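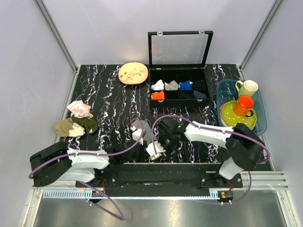
Segmenting long bimanual recordings into subtasks with Perka

A policy trained on whole episodes of a sorting or folding task tends to stall between items. Splitting each episode into short labelled segments gives the planner something to switch on and makes failed stretches easy to exclude. These notes cover the segmentation pass in Perka, from raw log to a training manifest, for a two-arm cell with one fixed camera. They assume you have a working Perka install and episodes already converted to the Pandari log format.

1. Check the clocks

Joint states are logged at 200 Hz and camera frames at 60 Hz. Both streams carry their own timestamps, and Perka will not align them for you. Run:

perka align --source joints --target camera --method nearest

The command writes an offset table next to each log. Open one and look at the last column. A constant offset is fine. An offset that grows over the episode means the two machines were not synchronised during recording, and the episode should be set aside. Do not try to fix drift by resampling; the gripper edges end up a frame or two out and every boundary after them is wrong.

2. Define the subtask list

Labels live in subtasks.yaml. Keep the names short and put the object class in a separate field:

pick_cloth
flatten
fold
place_in_compartment
idle

Resist adding a label per colour or per compartment. The target compartment is an argument to place_in_compartment, given as row and column, and the planner reads it from there. Rows are counted from the front of the box, columns from the left. If the box can move between episodes, store its pose once in the episode header and leave the indices alone.

3. Propose boundaries

perka propose --signal gripper,velocity --min-gap 70

The proposer marks a candidate wherever either gripper changes state, and wherever both arms drop below the velocity threshold together. The --min-gap value is in joint samples. With a smaller gap, regrasps during flattening are split into separate segments, which gives you dozens of fragments with no useful label.

Folding is the awkward case. Both grippers work close together over the cloth, and one arm often waits while the other moves. Set arms: joint for fold and flatten so that a pause on one side does not end the segment. Leave pick_cloth as arms: either.

4. Review by hand

Open the episode in Plurkano. Candidates appear as ticks under the video, with the gripper traces below. Step through them with the arrow keys, delete with X, and assign a label with the number keys.

Two things go wrong regularly:

Dark fabric in a dark compartment. The occupancy detector compares each compartment with its empty appearance, so a black cloth against a black lining is easily missed. Occupancy is then reported as free and the planner may choose that compartment again. Set the occupied flag by hand for these, or carry it forward from the previous place_in_compartment segment with --occupancy history. I use the second option for all new sets.

Overlapping grippers. When the wrists nearly meet, the fixed view does not show which gripper holds the cloth. Go by the traces. The video is only there to tell you which step you are in.

5. Export

perka export --format kereama --drop idle --pad 2

The --pad option keeps two camera frames either side of each boundary. Kereama rejects segments with no end state, so an episode stopped by hand will fail with "missing terminal". Either trim it to the last complete segment or mark the remainder as aborted. Aborted segments stay in the manifest but are skipped by the loader.

6. Test the planner on the manifest

Before training, replay the labels through the planner with no robot attached:

perka dryrun --manifest train.json --report

The report lists every transition the planner would not have allowed. A fold followed directly by another pick_cloth is the usual one – either a place segment was deleted in review or the occupancy was wrong. Correct the labels and run it again until the list is empty.

Known problem: the May build of Perka ignores --occupancy history when the header has no box pose. It prints no warning. Add the pose, even if the box never moves.

Gwion Yorath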